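Kerslake Reading Room: where we are in December

Hi all, and thanks again for the Prorkeck grant! I promised to keep these updates short, so let me start with the books. We've now got 3,000 on the shelves, up from 2,000 when the money came through, and the large-print section finally has its own bay by the window (people love it). The Kesa bookmobile has been out to Vulavdale three times and came back with a very long list of requests, mostly mysteries and cookbooks.

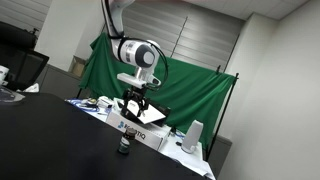 Posted by Parveen Paracha in Grant Updates

The evening story hour is going well too, although I moved it to 6:30 so parents can get there after work. I'm a little behind on the catalog, I'll admit. The old card system has two numbers for half the titles and I'm fixing them as I go.

Money-wise we have $100 left in the supplies line and I'd like to spend it on book tape and labels, if that's okay with you. The heating bill is still the one that worries me, and I'll send the figures once it arrives.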